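The Pantry Is Worth More Than the Tall Ceiling

House plans are sold on the front half of the house. The drawing shows a foyer open to the second floor, a big room behind it and a fireplace on the far wall. The kitchen gets a label and a dotted line for the island.

I have lived in two houses in Brikville, one of them with a two-story great room. It was nice at Christmas. The rest of the year we heated it and looked up at a window we could not clean.
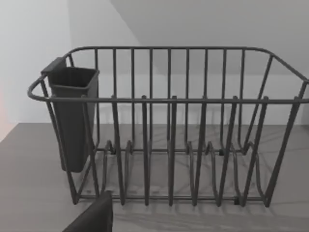

Araba Nartey
Home and Garden Columnist

The house we have now is a Hornik plan, built in the Felton subdivision. It has eight-foot ceilings and a walk-in pantry of 37 square feet. The pantry has a door, a light and a shelf deep enough for the slow cooker. I would not trade it for any foyer.

Ximena Navarrete, who drew additions for Paredes for years, once showed me the numbers on a plan she had been asked to fix. The opening over the great room took up 132 square feet of the second floor -- a bedroom, more or less. The family was paying her to add a bedroom over the garage. 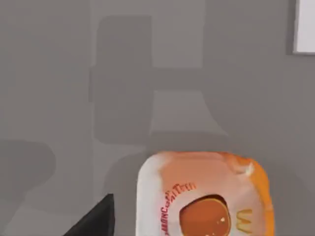
She closed in the opening instead. They lost the view from the upstairs hall and kept their driveway clear of trucks for a summer.

Builders will say buyers want height, and on a Saturday walk-through they do. A tall room makes its case in a minute or two. A laundry room on the same floor as the bedrooms takes a few weeks of living there before you notice it, and by then the sale is long closed.

My advice to anyone with a plan book open is to start at the back door. Follow the groceries from the car to the shelf. On one plan I looked at last month, that trip was 58 feet and went through the dining room.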